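How to Paint Melamine Shelves So the Paint Stays On

Posted 20 January 2018 by Sekar Majimbun

Melamine is the smooth coating on most flat-pack shelving. It wipes clean easily, and for the same reason ordinary paint won't hold on to it. I have painted three sets for the house in Gromville. The first set peeled within a month. The method below is the one I used on the other two, and they are still in daily use in the hallway.

What you need

Sugar soap or a degreasing cleaner
Sandpaper, 180 grit and 240 grit
A sanding block
A tack cloth or a damp lint-free rag
Bonding primer, one quart
Satin or semi-gloss enamel, one quart
A four-inch foam roller and a small angled brush
Wood filler, if you are closing up old peg holes

A quart of each was enough for 14 shelves, two coats, both faces. Buy the primer first and read the can. It should say that it sticks to glossy surfaces without heavy sanding. If it doesn't say that, it's the wrong primer.

Step 1: Take it apart

Remove the shelves from the frame and pull out the pegs. Put the pegs and screws in a jar with a lid. Number the underside of each shelf with a pencil if your unit is old, as the holes may have worn and a shelf that fit in one spot might rock in another.

Step 2: Clean

Wash both faces and all four edges. Kitchen shelves need two washes. Rinse with plain water and let everything dry overnight.

Step 3: Sand lightly

Use the 180 grit and stop when the shine is gone. You are scratching the coating, and you don't want to go through it. If you see brown, you have reached the chipboard – spot prime that area and let it dry before you go on. Wipe off all the dust.

Step 4: Fill

Press filler into any holes you won't use again, leave it slightly proud, and sand it flat once it is hard. Chipped corners can be rebuilt the same way in two thin layers.

Step 5: Prime

Roll on one thin coat. Do the edges first with the brush, then the face, and roll out any drips while they are wet. Give it the full time on the can, then sand with the 240 grit and wipe again.

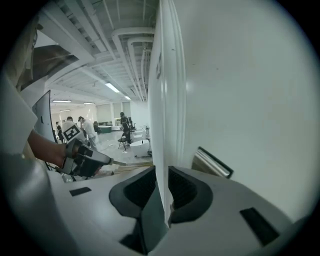
Turn each shelf over only when the first face is dry enough to rest on blocks without marking. In a cold garage that can mean the next day.

Step 6: Paint

Two thin coats of enamel, with a light sanding in between. Keep the roller damp with paint and don't go back over a spot that has started to set.

Step 7: Wait

Dry and cured are different things. The shelves will feel dry in a few hours, but enamel stays soft for a good while after that. I leave mine empty for two weeks. Books and jars put on too early will stick and pull up the finish when you move them.

If the paint does chip later, sand the edges of the chip, prime the bare spot, and touch it up with a small brush.

2,319 views | 14 comments

Related
Fixing a sagging bookshelf
Choosing a roller for trim and cabinets
How to repair a stripped screw hole
Painting the back hall at Dalen

Contact | Copyright 2018 Sekar Majimbun | Back to top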